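What the Arm Costs After You Buy the Arm

By Mawar Sopacua

The quote that landed on Bayu Hutapea's desk in August was for one robot arm, one gripper and a controller. Hutapea runs the packing side at Tambunan, a fruit wholesaler that sells mixed boxes to offices, and he had a budget for exactly that. By the time the order went in, the list had grown to 20 lines.

Most of the extra lines were small. Spare fingertips came to $3,078 for the first year, a figure he had left out completely. Then there were cable guides, a second power circuit and a service visit from Tolteck, the integrator.

"I priced the machine," he says. "I didn't price the table it stands on."

Soft produce is where plans like his get tested. A gripper that handles cartons all day may bruise a tangerine, and wrapped fruit behaves differently from bare fruit. Hutapea now tells other buyers to ask for a trial with their own goods before they talk about price. 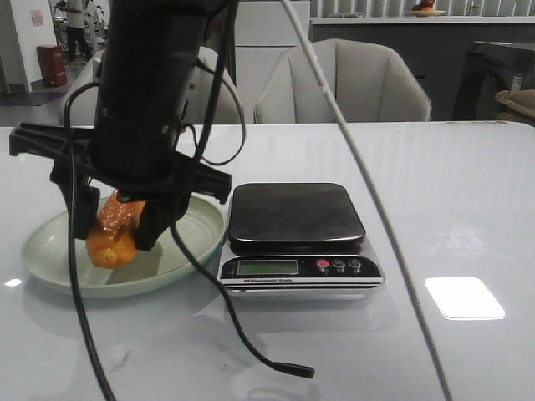 Gripper work with wrapped fruit, with a kitchen scale on the same table.

Weighing was the next question. Fleludel, which competed for the job, offered a scale wired to the controller. Tolteck's bid left it out and came in $2,000 lower. Hutapea took the lower bid and put the difference into training for three packers.

He would spend more on training if he did it again. Dematcombe, a bakery supplier two streets over, bought a similar arm and sent one person on the course. When she went on leave, the arm stood still until she came back.

Tambunan's next budget has a separate line for floor space, and another for cables.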